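Demonstration teaching, known at the Clilteck workshop in Lemport simply as "showing", is the practice of giving a robot a task by doing it first, either by remote control or with a pair of hand-held grippers that a person works at a table.
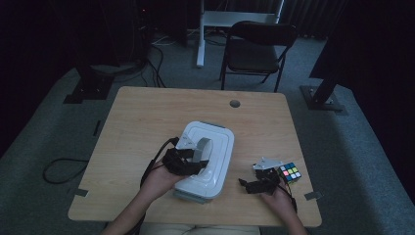
How many showings does a robot need? At Lemport the usual figure is 200 for a simple task, gathered over 8 sessions.

The Tak method, which came over from Rultmont and is still warmly spoken of there, uses 2 grippers, one for each hand, and asks the person to move at an easy, everyday pace.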